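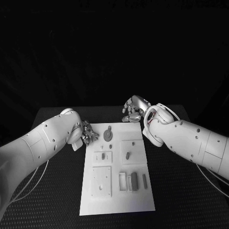 Two robot hands over a practice board. The dark pieces look like they might go into the white plates and holders.

Robots Have Rules Too
By Doaa Slaoui
For readers ages 8 to 11
2021-01-17

Your school has rules about running in the hallway. A swimming pool has rules painted on the wall. Robots that work near people have rules as well, and a lot of those rules are written down in long documents called standards.

A standard is an agreement. People who build machines, people who use them and people who study accidents sit down together and decide how a job should be done. Then they write it out, number the pages and share it. If you have ever bought a battery and it fit your flashlight, you have used a standard. Somebody agreed on the size.

Robot standards are mostly about keeping people from getting hurt. Some of them are about testing robots fairly. This page looks at both kinds.

Who follows the rules?

A robot can't read a rule and decide to be good. It does what its motors, sensors and programs make it do. So the rules are really for people: the ones who design the robot, the ones who set it up in a room, and the ones who work beside it every day.

Shahnaz Sivakumar sets up robots at a workshop called Codon, in the town of Bendness. Before a robot moves at all, she has to do a risk assessment. That is a grown-up name for a list of everything that could go wrong. Could a finger get pinched? Could something fall off the table? Could a person trip on a cable? Next to each problem she writes what will be done about it.

"Kids are good at this," she says. "Ask a seven-year-old what could go wrong in the kitchen and you'll get a very long list."

Rules about space

A robot arm can reach only so far. The whole area it can reach is called its work envelope. It has nothing to do with mail. Hold one arm out and move it every way you can, up, down, front and side. All the air your hand can get to is your own work envelope.

Big factory robots are often kept behind fences. If someone opens the gate, the robot is supposed to stop. Other robots are made to work with no fence, close to people. Their rules are different. They may have to move slowly when a person is near, or stop if they bump into something, and there are limits on how hard they are allowed to push.

At Codon there is yellow tape on the floor. The tape does not stop the robot. It tells people where to stand. Visitors stay behind it, and workers step over it only when the arms are switched to a safe mode.

Rules about stopping

Many robots have an emergency stop, and people call it an e-stop for short. It is usually a big red button on a yellow background, so it looks the same from one place to the next and you don't have to hunt for it. Push it and the robot stops moving.

You can't just let go of the button and have the robot start again. First a person has to reset the button, usually by twisting or pulling it. Then the robot has to be started again as a separate step. It would be dangerous if the arms began to move while someone was still leaning over the table.

Shahnaz tests the button every morning and writes the result in a notebook. She once filled a page with 19 check marks in a row and still tested it the next day.

Rules about hands

A robot hand with fingers can do more kinds of jobs than a simple clamp, but it has more places to check. Every joint is a spot where something could get pinched. Workers at Codon tie back long hair, take off scarves and leave bracelets in a drawer.

There is also a rule about cables. A cable has to be long enough to let the arm turn and must be kept from catching on anything. Someone looks the cables over before the work begins.

Fair tests

Now for the other kind of standard. Suppose two teams each say they have the best robot for putting small parts together. How would you find out? If one team uses big pieces and the other uses tiny ones, you can't compare them.

So people use a test board, sometimes called a task board. It holds plates, holes, pegs and blocks. Both teams get the same board and the same pieces, and they start from the same positions. They get the same amount of time too. At Codon a test run lasts 300 seconds, and you can work out how many minutes that is. 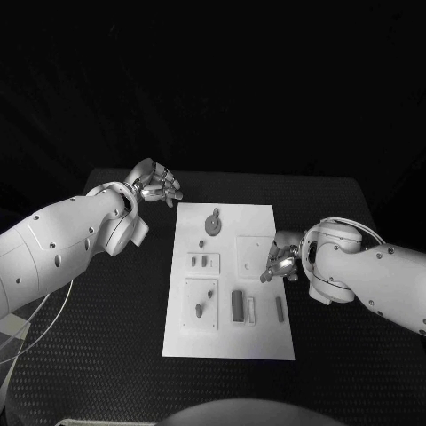

A board with plates, pegs and a gray disk. Each robot hand is near one side of the board.

Putting a peg in a hole sounds easy. Try it with a pen and its cap while wearing thick mittens. You have to line the two parts up, and if you tilt one of them it jams. People can feel that and wiggle it loose. A robot needs sensors and a good program to do the same.

A fair test has rules for the people running it:

Put every piece where the plan says before you start.
Do not touch the board during the run.
Write down every try, including the ones that fail.
Change one thing at a time.

The third one is the hardest to follow. If a robot drops a peg six times and gets it right on try number seven, it is tempting to talk only about number seven. A good report lists all seven.

One arm at Codon, which the workers named Musivus, has been through 2000 runs. The notes from those runs fill a whole shelf.

When rules change

Standards get old. New kinds of robots come along and people learn from accidents and near misses. Every few years the standards are read again and parts of them are rewritten. Sometimes a rule gets stricter. Sometimes a rule is dropped because the machine it was written for is not used anymore.

Try it yourself

Pick a machine at home, such as a blender or a washing machine. Don't turn it on. Ask a grown-up to look at it with you. Find how it stops. See if there is a lid or door that has to be shut before it will run. Then write your own list of what could go wrong and what has been done about it.

Words to know

Standard: a written agreement about how something should be made, used or tested.
Risk assessment: a list of what could go wrong and how to prevent it.
Work envelope: all the space a robot can reach.
E-stop: a button that stops a machine in an emergency.
Task board: a board of parts used to test robots the same way each time.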